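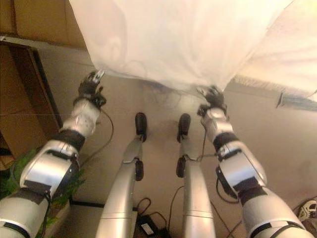

Come and teach a humanoid to handle the laundry

Robot operators (2 posts, part-time, paid)
Fornemen, household tasks group
Closing date: December 3, 2022

Cloth is a wonderful problem. A mug keeps its shape when you pick it up, but a sheet is a different thing every time you touch it, and most of us sort it out with our hands while thinking about dinner. We want our robot to learn from people who do exactly that, and we're looking for two new operators to join the three we already have.

You'll put on a headset and a pair of tracked gloves, and the robot's arms and fingers will follow yours. Then you do the chore: find the corners of a cloth, lift it, shake it out, lay it flat, fold it, start again. Every go is recorded, and Yulan Duan's learning team trains on the recordings. We call the set-up Ornirik, and you'll hear the name a lot (usually being shouted across the room when somebody wants a restart).

You don't need a degree or any coding. It does help if you have patience, steady hands and strong views on how a towel should be folded. Our present operators came to us from a hotel linen room, a puppet theatre and a physics course, and they argue about corners constantly. It's lovely to listen to.

What the work is like

Shifts are 5 hours, mornings or afternoons, with a proper break after each recording block. The first couple of shifts are practice only, with Jade Gill beside you on the stop button. Getting the fingers in between two layers of fabric is the part everyone finds hard at first, as you can't feel the cloth through the gloves and have to go by sight.
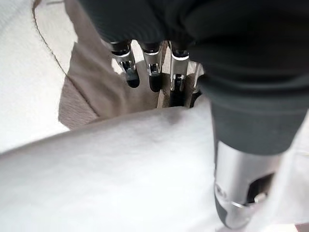 It does come, though! Marthinus Engelbrecht joined us in October and spent his whole first week dropping pillowcases. He now records the blanket sessions, and he's the one who'll show you how to slow your wrist down before you close your hand.

We keep the fumbled attempts as well as the clean ones, with a short note from you on what you were trying to do. Those notes matter a great deal to us, so please be someone who doesn't mind writing a sentence or two after each go.

You should be comfortable wearing a headset and standing for part of a shift. Glasses are fine. If you'd need the station set up differently, tell us and we'll work it out with you.

How to apply

Send a short letter to Ningsih Tambunan at Fornemen, saying which shifts suit you and describing something fiddly you do well with your hands. A CV is welcome but not required. We'll invite people in for a paid trial session, gloves and all.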